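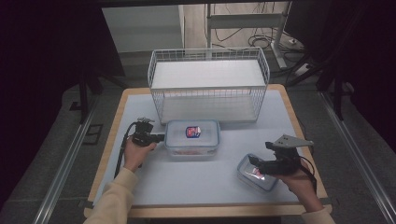 VACANCIES / TECHNICAL STAFF

Packaging Test Technician (Food Contact, Rigid Plastics)

Print this page | E-mail this page

Kasent, Gurncombe site
Reference 607
Full time, permanent

Kasent tests reusable and single-use food packaging for manufacturers, importers and retail buyers. The Gurncombe site handles rigid plastics: lidded storage containers, deli tubs, produce boxes and closures. We are hiring one technician for the seal and closure group, reporting to Leif Kvaran, laboratory supervisor.

Scope of the position

The technician prepares samples, runs closure and leak tests, records results and drafts the data section of the client report. Interpretation and sign-off stay with the test engineer assigned to the job. Most jobs cover a single product line in several sizes. Clear containers with separately molded lids make up the larger part of the workload, and lid fit is the property clients ask about most often.

Duties

- Log incoming samples, check them against the client's packing list and report shortages the same day.
- Condition samples at the temperature and humidity given in the test plan before any measurement is taken.
- Measure rim flatness, wall thickness and lid clearance with calipers, a thickness gauge and the optical comparator.
- Run vacuum leak, inverted leak and drop tests on filled containers. Fill materials include water, dyed water, dry rice and commercial foods supplied by the client.
- Run open and close cycling on hinged and press-on lids and note the cycle at which the first visible crack appears.
- Wash samples between cycles in the dishwashing unit, following the rack loading diagram in the plan.
- Weigh, label and store retained samples. Retained samples are kept until the client releases them in writing.
- Keep calibration tags current on bench instruments and pull any instrument that is past its date.
- Enter results in the laboratory database before the end of the shift. Paper notes are scanned and attached to the job number.

The technician does not carry out migration or other chemical testing. Samples needing that work go to our Zeltosach laboratory, and the technician packs them and completes the transfer form.

Required

- High school diploma or equivalent, plus at least 2 years in a test laboratory, quality control department or packaging plant.
- Ability to read a dimensioned drawing and a written test method without supervision.
- Accurate use of calipers, micrometers and laboratory balances.
- Working knowledge of spreadsheets, including simple formulas and charts.
- Ability to lift a full sample crate to bench height and to stand for most of a shift.
- Clear written English. Test notes are read by people who were not in the room.

Preferred

- Experience with polypropylene, polystyrene or copolyester parts, and with overmolded or gasketed lids.
- Familiarity with sampling plans and basic statistics (mean, standard deviation, confidence interval).
- Prior work under an accredited quality system.
- A second language. German or Persian is useful for correspondence on the Mazandarani account, which ships rice and preserved fruit in retail tubs.

Hours and conditions

The shift starts at 7:30 a.m. and ends at 4:00 p.m. with a 30-minute unpaid meal break. Overtime is limited to periods when a cycling test cannot be stopped, and is agreed in advance. The laboratory is kept at a constant temperature. The conditioning rooms are not, and work in the cold room is limited to short periods with supplied clothing. Safety shoes and eye protection are provided.

Travel to Zeltosach is required 3 or 4 times a year for method comparison work. Travel time is paid.

Training

New technicians work alongside Aatos Oksanen until they have passed the internal check on each method. The check consists of a blind repeat of a finished job, and the results must fall within the stated repeatability of the method. Leak and dimensional methods come first. Cycling and drop methods follow once those are signed off. Training normally takes almost 4 months.

How to apply

Send a resume and a cover letter of no more than one page to Shahla Shojaei, personnel office, quoting reference 607 in the subject line. In the letter, describe one measurement you have been responsible for, the instrument used and how you knew the reading was good. Applications without this paragraph will be returned for completion.

Selected applicants will be invited to the Gurncombe site for an interview and a bench exercise. The exercise involves measuring a set of lids from a drawing and writing up the result. Calculators are supplied. Allow 3 hours in total.

The position is open until filled, with a start date in June. Technical questions about the work may be sent to Leif Kvaran. Questions about pay grade, leave and relocation go to the personnel office.

Print this page | E-mail this page

Recent vacancies
Calibration Assistant, Zeltosach
Chemical Analyst (Migration Testing), Zeltosach
Sample Receiving Clerk, Gurncombe
Test Engineer, Flexible Films
Report Editor, part time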